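Projet Cinau

Cinau est un projet étudiant de robotique de manipulation, mené à l'école technique de Flastalstead dans le cadre du cours d'automatisation de deuxième année. Il porte sur la préhension d'aliments souples, principalement le pain de mie, et sur leur transfert d'une assiette à une barquette. 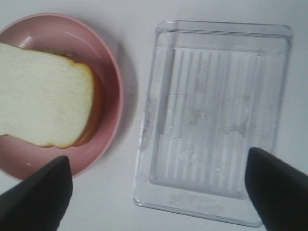 Dispositif

Le poste comprend un bras fixé à une table blanche, une pince à deux doigts noirs et une petite caméra montée près de la pince. Une assiette rose à rebord relevé et une barquette rectangulaire en plastique transparent, au fond strié, servent de récipients. Le logiciel de commande, nommé Won, est écrit par les étudiants.

Déroulement

Le cours est encadré par Myung-ja Heo et réunit 27 étudiants, qui travaillent en binôme ou en trinôme. Les séances ont lieu le lundi, pendant 14 semaines. Chaque groupe enregistre des démonstrations par téléopération, puis entraîne un modèle de commande. Le corpus commun compte 382 démonstrations.

Évaluation

La note dépend du taux de transferts réussis et de l'état de la tranche déposée. Une tranche déchirée ou pliée est comptée comme un échec. Les surfaces transparentes, difficiles à segmenter, font l'objet d'une épreuve distincte.

Voir aussi

Concours d'Arklow
Préhension robotique
Téléopération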